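双臂桌面单元：夹爪拆洗、腕部相机重新标定和抓取验收

Nudimari 单元维护组
2019年9月2日
阅读时间：12 分钟

这篇讲桌面双臂单元上单侧夹爪的拆洗、装回、腕部相机标定，以及最后怎么验收。两条臂的做法一样，下面以左臂为准，右臂有区别的地方会单独写出来。

适用的配置是：两条六轴臂，末端装 Vorko 平行夹爪，腕部各一个小相机，控制软件是 Wusard。Magalhães 那间实验室的单元用的是另一种法兰转接板，螺栓孔位不同，机械部分不要照抄，标定部分可以照做。

什么时候需要做

夹爪累计开合到了保养周期，Wusard 的首页会出黄色提示。除此之外，下面几种情况也要做一遍：夹爪闭合时两指不是同时到位；空载开合时能听到摩擦声；同一个抓取点，程序没改过，夹持位置却慢慢偏了；夹爪或者相机支架被撞过，哪怕看上去没事。

如果只是相机镜头脏了，擦镜头就行，不用拆支架。支架的螺钉只要松过，标定就作废，后面的步骤一步也省不掉。

整套做下来需要半天。第一次做的人请留一整天，标定那一段不要赶在下班前做。

准备

工具：一套内六角扳手，一把带刻度的小扭矩螺丝刀，无尘布，异丙醇，尼龙小刷，夹爪厂家配的白色润滑脂，中等强度螺纹胶，一支油性记号笔，标定板，扎带和剪钳。再找一个带盖的小盒子放螺钉，最好里面有分格。

试件准备两类。一类是细的，普通记号笔就可以，粗细要和平时用的一致，颜色最好互相不同，软件里看日志截图时容易区分。另一类是长的圆柱管，立起来夹的那种，用来看夹爪的两指是不是平行。试件表面擦干净，有胶带残留的不要用。

开始之前先在 Wusard 里备份三样东西：工具坐标系、夹爪参数、相机外参。备份菜单在“单元”页的右上角，导出以后打开文件看一眼，确认里面有内容。旧版本有过导出空文件的问题，升级以后没有再见过，但这一步花不了多少时间。

停机和断电

先把两条臂都开到维护位。左臂的维护位叫 516 号点位，是在示教器里存好的，走到以后夹爪朝外，离桌面有足够的空间，站在桌子前面就能够到所有螺钉。右臂的维护位没有编号，名字就叫“右维护”。不要用手拖的方式把臂拖到差不多的位置，重新上电以后它会从那个位置规划路径，有可能擦到另一条臂。

到位以后按下急停，再关夹爪电源，最后关臂的控制柜。顺序不要反。夹爪先断电的时候如果里面还夹着东西，东西会留在两指之间，这时先不要用手去掰，重新上电，正常张开，取出来以后再断一次。

底座上的状态灯灭了以后等一分钟再动手。

两条臂只修一条，另一条也要断电。平时调程序的时候可以只停一条，拆夹爪时人的手和头都在两条臂的工作范围里，不要图省事。

拆夹爪

一、拔线。夹爪后面有两根线，粗的是电源和通信合在一起的，细的是相机线。先剪掉扎带，记下线是从哪一侧绕过腕关节的。我们在线皮上用记号笔画了短线，装回去时短线和关节上的刻线对齐。没有画过的请现在画上。

二、拆相机支架。支架用两颗螺钉固定在夹爪侧面。松之前用记号笔沿着支架边缘描一道，装回时可以大致对到原位，标定收敛会快一些。支架拆下来以后镜头朝上放，盖一块无尘布。

三、拆夹爪本体。四颗法兰螺栓对角松，一只手托住夹爪。最后一颗松开时它会往下掉，比看起来沉。定位销留在法兰上，如果跟着夹爪出来了，擦干净，先放进盒子里。

四、拆手指。每根手指的指尖垫片用小螺钉固定，左右垫片不要混。新垫片可以不分左右，用过一段时间以后磨损不一样，混装以后会夹斜。

检查和清洗连杆

这种夹爪的开合靠两侧的连杆带动，连杆两端都有转轴螺栓。灰尘和试件上掉下来的碎屑主要积在连杆内侧和转轴的缝里。

先干刷，再用蘸了异丙醇的布擦。不要把异丙醇直接喷到转轴里，会把里面的油脂一起冲走，而且会流进电机那一侧。擦到布上没有黑色为止。

用手捏住手指根部，沿开合方向轻轻推拉，再垂直于开合方向晃。开合方向有一点弹性是正常的。垂直方向能晃出咔嗒声，就要看是哪一个转轴松了。多数情况是转轴螺栓退了一点，拆下来，清掉旧胶，涂一点新的螺纹胶，再拧到规定扭矩。螺纹胶只涂在螺纹的前半段，涂多了会挤进转轴，夹爪第二天就发涩，整个又要重拆。

拧好以后再推一次。如果还晃，衬套已经磨损，换连杆组件，不建议单独压衬套。我们压过两次，都不太成功，压完两侧的高度不一样。

润滑脂点在每个转轴的外侧缝隙，火柴头大小就够。点完手动开合十来次，把挤出来的擦掉。指尖垫片和试件接触的那一面不能沾到油脂，沾到了用异丙醇擦两遍。

垫片表面发亮、发硬，或者中间有一道明显的凹痕，就成对换掉。只换一边会带来上面说的夹斜问题。

装回夹爪

装之前看一下法兰面和夹爪底面，有没有碎屑、胶渍。法兰面上一粒很小的碎屑就能让指尖偏出去，越长的试件看得越明显。

定位销先对上，四颗螺栓用手拧到底，再按对角顺序分两遍拧紧。第一遍拧到规定扭矩的一半，第二遍拧到位。拧完在螺栓头和法兰之间画一道线，以后巡检时看线有没有错开。

接线。粗线从腕关节外侧绕，留出的余量要让第六轴转到两端极限都不绷紧。余量也不能太长，太长会垂到夹爪前面，进到相机视野里，或者挂到桌上的东西。扎带不要勒死，剪掉的尾巴要齐，留尖的会划手。

桌边的线束顺便整理一下。臂从底座出来的线沿桌腿一侧走，不要搭在桌面上。桌边本来就堆着的那捆线，如果这次没有时间理，至少确认它不在两条臂能够到的范围里。

装相机支架

支架对着描好的线装，两颗螺钉交替拧紧。从侧面看，镜头的朝向应该能同时看到两根手指的前端和指尖前面的一段桌面。我们的相机装得比较斜，夹爪在画面里占据下面一条，桌面和远处的东西都是歪的。这不影响使用，外参会把这个角度算进去。新来的人常常想把它扶正，扶正以后夹爪闭合时指尖会遮住被夹的东西，反而不好用。

接上相机线，先不装扎带，上电看一眼图像再说。

上电和夹爪零点

上电顺序是控制柜、夹爪、松急停。底座状态灯变绿以后，在 Wusard 里连接夹爪。连接时它会自己慢速张开到底，这时手离开夹爪。

进入“夹爪”页，点“回零”。夹爪先张到最大，再慢慢闭合到两指接触，记下接触位置，最后回到张开。看两件事：两指是不是同时动、同时停；接触的时候指尖是整面贴上的，还是上端或下端先碰到。有一端先碰到，多半是垫片没有装平，停下来重装。

回零连续做三遍，三遍的接触位置读数应当一致。允许末位跳一个数。跳得更多，先不要往下走，回去检查转轴。

然后设夹持力。界面上的力值是一个没有单位的档位，默认 700。夹记号笔这类细的塑料件，我们用 500。薄壁的管子也用 500，再高会把管壁夹变形，松开以后有的能弹回去，有的不能。只有夹金属件时才用回默认值。改完要点“写入”，只点“应用”的话断电就丢了。

设置工具坐标系

夹爪拆过以后，工具中心点一般不会变很多，但还是要核对。做法是在桌面固定一个尖顶针，让夹爪夹住另一个尖顶针，两个针尖对齐，然后保持针尖不动，变换四个姿态，每个姿态记录一次。Wusard 会给出误差。

误差在绿色区间就接受。在黄色区间，先看是不是记录的时候针尖没有对准，重做一次。还是黄色，就接受新的结果，并且把所有依赖旧坐标系的点位列出来，逐个低速走一遍。红色说明夹爪没有装到位，或者夹着的顶针滑动了。

姿态要拉开。四个姿态彼此很接近的时候误差看起来很小，算出来的结果却不可靠，一换方向就偏。

相机标定

相机标定分内参和外参。镜头没有动过焦距环，内参可以沿用。焦距环动过，或者换了相机，就先做内参，步骤在软件的向导里，这里不重复。

外参是相机相对于夹爪的位置。做的时候标定板平放在桌面中间，四角用胶带贴住，做完之前任何人不要碰桌子。夹爪张开，里面不要夹东西。

让臂带着相机到不同的位置看标定板，每到一个位置等臂停稳再拍。向导会要求拍够张数。位置要有高有低，有正着看的，也有斜着看的，还要有绕着光轴转过角度的。只平移不旋转，算不出来。

灯光是最常出问题的地方。天花板的灯条会在标定板上留下反光，反光正好压在格点上时，角点识别就会失败或者跑偏。识别失败还好办，软件会提示重拍。跑偏的那种不会提示，只在最后误差里体现出来。每拍一张，放大看一下角点标记是不是都落在格子的交点上。窗帘拉上，灯开着，整个过程灯光不要变。

另一条臂停在维护位，不要停在标定板后面。白色的臂身加上黑色的关节环，有时候会被识别成格子的一部分。

算完以后看重投影误差，再做一个实际验证：在桌面上放一支记号笔，用相机定位，让夹爪尖走到笔帽正上方，低速。正上方对准了，换到桌面另外三个角落再试。四个地方都准，外参就可以保存。只有一个角落偏，多半是标定时那一侧的位置拍少了，补拍那一侧，不用全部重来。

保存外参时文件名带上臂的左右。两条臂的文件格式完全一样，装错了软件不会报错，臂会很自信地走到错误的地方。

两条臂的干涉检查

单臂都调好以后，再检查两条臂之间的距离。Wusard 里每条臂都有一个包络，夹爪换过垫片或者改过走线，包络要重新确认。走线鼓出来的那一块不在默认包络里，需要手动加一个小长方体。

检查的方法是把速度降到最低，运行“交错”测试程序。程序让两条臂轮流从对方前面经过，每次经过都暂停，人按确认才继续。站在急停旁边，眼睛看离得最近的那一处，不要看屏幕。

有一处要特别注意：一条臂夹着长试件抬起来的时候，另一条臂的前臂可能正横在后面。从这一侧的腕部相机看过去，试件和后面的臂是叠在一起的，从画面上判断不出前后隔了多远。距离要从桌子侧面用眼睛看，或者读软件里的最小距离，不能靠相机画面估。

抓取验收

验收分横放和竖夹两部分。

横放：把几支记号笔放在桌面上，方向各不相同，有斜放的，有接近水平的。让程序逐支抓起、抬高、放回原位。放回以后笔不应当滚动，也不应当在松开的瞬间被弹开。被弹开说明两指张开不同步，回到零点那一步。连续做到没有失败为止，再换一组方向。

竖夹：用长圆柱管，夹在靠近底端的地方，管子朝上立着。夹点靠下，上面伸出去的一段就长，两指稍有不平行，管子顶端就会明显歪过去。夹的时候用前面设好的 500，不要为了夹稳临时加大。夹住以后抬离桌面，停住，从正面和侧面各看一次是不是直的。然后让第六轴慢慢来回转一下，管子不应当在指间打滑或者转动。

管子底端如果是圆头，夹点要放在圆头以上的直段，夹到圆头会往外挤。程序里的夹取高度是按平底试件写的，换圆头试件时要往上改，改完存成另外一个程序，不要覆盖原来的。

管子带半透明段的，相机定位用不透明的那一段做参考。半透明的地方颜色随后面的背景和灯光变，分割结果不稳定，有时会少掉一截。

常见问题

夹爪连不上。先看粗线的插头有没有插到底，插头侧面的锁扣要听到一声响。再看 Wusard 里的通信口，重启以后有时会变。

回零时半路停住报过载。多半是润滑脂点多了或者螺纹胶挤进转轴。断电后用手开合，能感觉到某一个位置发涩。拆那一侧的连杆重新清洗。

图像断断续续。相机线在腕关节处折得太急。重新走线，弯的地方放大一些。如果放大以后还断，换线，不要用胶带缠。

抓取点整体往一个方向偏。先查外参文件是不是装成了另一条臂的，再查支架螺钉。两样都没有问题，再考虑重做标定。

抓取点只在高度上偏。桌面高度参数和实际不符，常见于桌脚调过以后。用顶针碰桌面三个点重新设。

管子夹起来以后慢慢往下滑。先擦垫片，再擦管子，最后才考虑加力。四月那次我们直接加了力，管子夹裂了，后来发现是垫片上有油脂。

记录

验收通过以后，在单元的维护表里填：拆了哪一侧，换了哪些件，回零读数，工具坐标系误差，重投影误差，夹持力档位。旧的备份文件保留到下一次保养，新的再导出一份。螺栓上的标记线拍照存进同一个文件夹。

相机线的扎带放在最后补上。补完以后再跑一次第六轴的两端极限，确认线没有绷紧，也没有垂下来。
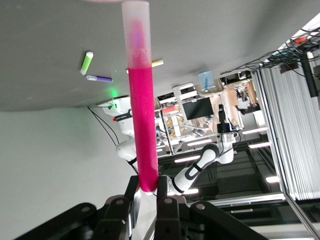
右臂如果也到了周期，建议隔一天再做。左臂先按平常的程序跑一个班次，确认回零读数没有变化，再拆右臂，这样出了问题还有一条臂可以对照。右臂的相机线从腕关节内侧走，其余步骤相同。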